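Cartas al editor: los lectores de una revista literaria desaparecida

27 de abril de 2024

Durante los últimos meses he dedicado buena parte de mi tiempo de estudio a la correspondencia que recibió Pleller, revista de cuentos y crítica que se publicó en castellano durante dos décadas y que cesó sin número de despedida. El fondo se conserva en la biblioteca Cusi, donde fue depositado en 2000 por la familia de su último director. Consta de 2138 cartas, en su mayoría manuscritas, de las cuales 249 se refieren a una sola obra: la novela por entregas Gruvgate, aparecida sin firma en las páginas centrales.

El interés de este conjunto reside en que permite observar la lectura mientras se producía. Quien escribía a la revista después de la cuarta entrega ignoraba el desenlace, proponía hipótesis, reprochaba al autor la suerte de un personaje secundario o solicitaba que se le devolviera el protagonismo a la viuda del capítulo inicial. La crítica posterior, escrita con el libro completo sobre la mesa, perdió casi por entero esa incertidumbre.

Conviene señalar una limitación. Las cartas conservadas son las que la redacción decidió guardar, y se desconoce el criterio aplicado. Un inventario mecanografiado menciona una carpeta de «quejas» que no figura en el depósito. Toda conclusión sobre el gusto de los suscriptores deberá formularse, por tanto, con la debida cautela.
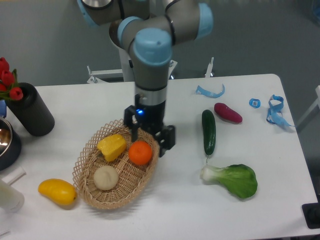

¿Influyeron las cartas de los lectores en la redacción de la novela?

En dos casos puede afirmarse con seguridad. La entrega séptima recupera a la viuda en términos muy próximos a los que sugería una suscriptora, y la undécima corrige un error de cronología que otro corresponsal había advertido. En los demás casos las coincidencias son demasiado generales para servir de prueba.

La cuestión de la autoría merece un comentario aparte. Samran Luangrath, que ha cotejado las galeradas con los originales de otros colaboradores, sostiene que en Gruvgate intervinieron dos manos y que el relevo se produjo hacia la mitad de la obra. Sus argumentos se apoyan en la puntuación de los diálogos y en el uso de ciertos giros del habla rural. Los lectores de la época no parecen haber percibido el cambio, salvo uno, que lamentaba en noviembre que «el señor novelista se nos ha vuelto serio».

Por mi parte, encuentro convincente la primera mitad de la argumentación y bastante menos la segunda. El vocabulario rural aparece también en los editoriales de la revista, y un corrector de estilo habría bastado para introducirlo.

La editorial Adum ha anunciado una edición anotada de la novela, con una selección de cartas en apéndice. Sería deseable que se reprodujeran íntegras, con sus fórmulas de saludo, sus posdatas y sus consultas sobre el precio de la suscripción, pues en ellas se aprecia el trato que los lectores creían mantener con la revista. Queda pendiente de cotejo la última caja del fondo, cuya consulta he solicitado ya a la biblioteca.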